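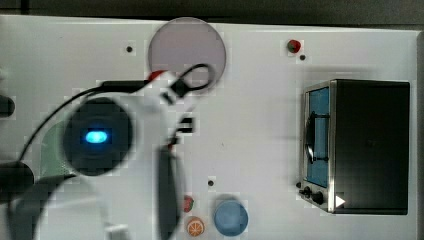 PADLEY, Wed 27 September. Jumik has put its tabletop kitchen cell back in service at the Padley workshop after replacing the cable set on the arm. The cell works with a toaster oven, plates and toy food.

Rosângela Lacerda led the repair. The cables now leave the wrist camera in a loop, and technicians check that loop every 200 cycles. 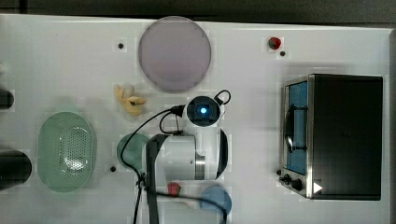 Issue 56

"We look at the cables first, then the gripper bracket," Lacerda said. "The camera gets recalibrated last."

Efraín Ospina will handle routine service. Service requests go to the Padley desk, extension 629.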